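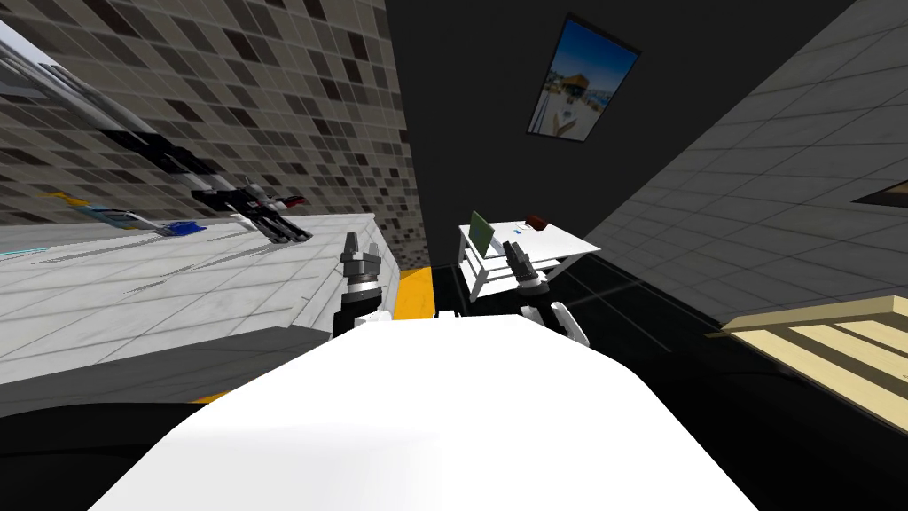

*Long pale worktop, marble pattern with faint grey streaks, dark grey cabinet fronts below. Small white table beyond.*

# Serkgate Residents' Forum

## Kitchens and Communal Rooms > Replacement worktops: consultation on the shared kitchen

**Estates_Office**

Residents are invited to comment on the proposed replacement of the worktops in the ground-floor shared kitchen at Serkgate. The existing surfaces were fitted when the building opened and are now swollen at the joints on both sides of the sink. Repair was considered last year and set aside on grounds of cost.

Two options have been priced. Option A is a pale marble-effect surface, as in the rendering at the head of this thread. Option B is a plain mid-grey surface of the same thickness. The quotation for Option A is £2997 including removal of the old tops. Option B is £60 less. Both were supplied by Grundwood, who would carry out the work in May.

Comments should be posted in this thread. Correspondence sent by other means will be noted but may not receive an individual reply.

**flat_eleven**

I wish to record my support for Option A. The kitchen faces north and receives very little daylight after midday. A pale surface would improve matters considerably. The difference in price is negligible when divided between 49 households.

**M. Threlfall**

I must respectfully disagree with the previous contributor. The shared kitchen is used by a great many people, not all of whom wipe up after themselves. A pale surface will show tea, beetroot, turmeric and everything else within a fortnight. My sister's building chose a white worktop and regretted it. Option B is the sensible course.

**flat_eleven**

With respect, a grey surface does not prevent stains. It merely conceals them. I should prefer to know that a surface on which food is being prepared is dirty, so that it may be cleaned.

**kimaro_user**

May I ask whether the Estates Office has considered solid timber? The community hall at Kimaro has oiled timber tops which are sanded and re-oiled each spring. They have lasted very well and small burns can be removed entirely, whereas a burn in a patterned surface is there for good.

**Estates_Office**

Timber was considered at an early stage. It was not priced because the maintenance contract does not provide for annual oiling, and the Office could not rely on the work being done informally.

**kimaro_user**

Thank you. I would only observe that the oiling takes one person a single morning. I accept that somebody must be responsible for it.

**Second_Floor_East**

Neither option addresses the principal difficulty, namely the joints. The present worktops did not fail in the middle. They failed where water entered the seam beside the sink. If the new tops are joined in the same position, we shall be having this discussion again. Would the Office please confirm where the joints are to be placed and how the cut edges will be sealed?

**M. Threlfall**

I agree entirely with Second_Floor_East. This is of greater importance than the colour.

**Lilian Lukumay**

I have some experience in this area, having fitted kitchens for a number of years before my retirement, and I offer the following for what it may be worth.

The joint should be kept as far from the sink as the length of the boards will allow. The sink cut-out should be sealed on all its raw edges before the sink is lowered in, with particular attention to the corners and the tap hole. The underside above the dishwasher also needs a moisture barrier, as steam escapes whenever the door is opened. That is the part most often left out.

I would further request that the tops be 40 mm thick. Thinner boards are perfectly serviceable in a private home, but in this kitchen people lean and occasionally sit on them.

On the matter of pattern, a faint streak hides crumbs and water marks rather better than a plain colour does, whether pale or grey. I would therefore choose Option A, although I have no strong feelings on the subject.

**flat_eleven**

I am grateful to Ms Lukumay.

**M. Threlfall**

I note the point regarding crumbs. I remain of the opinion that turmeric is another matter.

**Second_Floor_East**

Could the specification be shared with residents before the order is placed? At Clarkolska, where I lived previously, the residents saw only the final invoice, and the upstand behind the hob had been omitted altogether.

**Estates_Office**

The Office thanks residents for their contributions and responds as follows.

1. Grundwood has confirmed that both options are 40 mm thick.
2. The position of the joint has been queried with the fitter. The present drawing places it to the left of the sink. The Office has asked for it to be moved to the far side of the hob – a revised drawing is awaited.
3. The moisture barrier above the dishwasher was not in the quotation. It will be added.
4. The specification will be placed on the noticeboard outside the kitchen once the revised drawing has been received.

Opinion on colour remains divided. Residents who have not yet expressed a preference are asked to do so by noon on Tuesday.

**kimaro_user**

Option B, if timber is not available.

**newly_arrived_4C**

Option A. May I also enquire whether the kitchen will be closed during the work, and whether the kettle could be moved to the laundry room for that period?

**Estates_Office**

The kitchen will be closed for two days. The request concerning the kettle has been passed to the building manager.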